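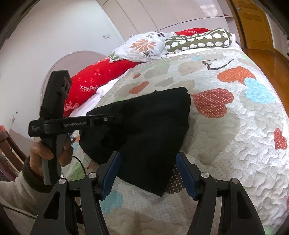

Residents of the Heiskanen building at Pravarbridge are asked to fold their own clothes before they are asked to do anything else. The practice was introduced by Hanne Niskanen, who directs the household skills course at the residence, and it has remained the first lesson of the program. Folding is taught on the bed, at a height most people find comfortable, with the bedspread pulled flat beforehand. A dark item on a pale quilted spread, such as a black cloth against cream-white fabric printed with hearts, is easy to see from every side, and its edges can be found without difficulty. For that reason the course recommends that beginners start with black or navy pieces and leave white shirts for the second week.

The course lasts 48 days and is open to adults moving into a home of their own for the first time. Each participant receives two shelves, a drawer and a printed guide prepared by Aarne Nurmi. The guide advises that a garment be laid down, smoothed from the center outward and folded along its longest straight edge. Towels are folded in thirds. Sweaters are never hung.

Participants have expressed differing views on the method. Santino Godoy, who completed the course in August, continues to fold everything on his bed and puts it away the same evening. Keegan Katene prefers a table and considers a quilt too soft for trousers. Ms. Niskanen regards both positions as acceptable, provided that the clothes reach the drawer.

The residence has 50 rooms, and bedding is chosen by the occupant. Printed spreads are permitted. They are to be washed separately at first use, and the laundry on the lower floor may be reserved for two hours at a time through the front office.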